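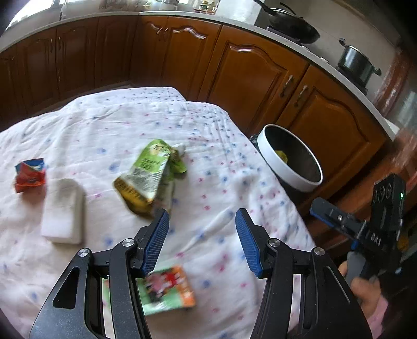

Print this message | E-mail this message

August, 9:40 p.m.
Posted by Sanne Brouwer

Subject: Re: Washing cotton before cutting, yes or no?

Hello Gemma and everyone,

Gemma Penrose wrote:

> I have bought a length of printed cotton from Brakora for the big table
> at my sister's house in Fistoscombe. It's 100 inches long and I want
> to use nearly all of it. The woman in the store told me to wash it
> before cutting. My mother never did this in her life and her cloths
> were fine. If I wash it I lose that nice crisp finish, and I have to
> iron the whole thing twice. Does it really matter for something that
> only has four hems? Also, what do people do at the corners? Mine always
> come out like little pillows.
>
> Gemma

I would wash it. I have done it both ways, and the time I did not wash, I was sorry.

Three years ago I made a long cloth for my parents' table. The cotton felt thick and strong, and I was in a hurry for my father's birthday, so I cut and hemmed it the same evening. It looked very good at the party. Then my mother washed it warm, as she washes everything, and it came back too short. Before, it was hanging nicely over the two ends. After, it was more like a wide runner. The hems were also wavy, and this was a thing I did not expect. My thread was polyester and the cotton had pulled itself together around it. No ironing could make them flat again, and I had to open all four sides.

Now I make a test first. I cut a square of 20 inches from the end of the fabric, with the threads straight, and I mark one side with a small stitch so I know which direction is the length. I wash it the way the finished thing will be washed, dry it, press it and measure again. The last one I tested lost one inch in the length and almost nothing in the width. On your 100 inches this would be five inches gone, so I think you should know it before you decide how deep the hems will be. Of course another cotton can behave better or worse. If you can't spare a piece so big, use a smaller one, but then the measuring must be very exact.

For the washing of the whole piece, I first sew a zigzag along the two cut ends. If I forget this, I get a nest of threads in the machine and the fabric comes out tied like a rope. Warm water, a normal amount of soap, no softener. I take it out when it is still a little damp and iron it directly, and in this way I don't find the ironing so terrible. I fold it in half the long way, iron one side, turn it, and then open it and go over the fold.

About the crisp finish: much of it is a dressing that the factory puts on, and it goes away in the first wash anyway. If you like it, use spray starch after the hemming. I use it also before, on the edges only, when the cotton is soft and does not want to keep a fold.

Now the corners. I think your little pillows come from folding one hem over the other, so you have many layers in one place. I had the same until I learned to miter. I explain how I do it, for a hem with a first fold of half an inch and a second fold of one inch:

Press both folds on all sides, then open them again. You will see the lines crossing in each corner. Fold the corner in, so that the diagonal goes through the point where the two inside lines cross, and press. Open it. Fold the whole cloth at the corner with the right sides together, so the two edges lie on each other, and sew along the diagonal line you have pressed. Stop half an inch before the raw edge. Then cut off the point, leaving a quarter inch, press the seam open with your finger and turn it out. Everything goes into its place and you can sew the hem around without stopping.

Please try it on an old pillowcase first. My first two were inside out.

I use a stitch a bit longer than normal and cotton thread, at the moment Tovora, because it was what they had in the store. It makes more dust in the machine than polyester, so I brush under the plate after each project. My needle was also old and made small pulls in the fabric. A new one helped at once.

One question from me to the list. I want to make six napkins from the leftover of a linen, and I would like a very narrow hem. I have the rolled hem foot, but I always lose the fabric at the beginning, in the first half inch. Somebody here wrote once about sewing a small piece of scrap on the corner to pull it through -- was it with tear-away paper? I searched the archive but I only find the discussion about zippers.

And Gemma, if your fabric is 100 percent cotton and the color is strong, wash it alone the first time. I have some pink dish towels now that were not pink.

Greetings,
Sanne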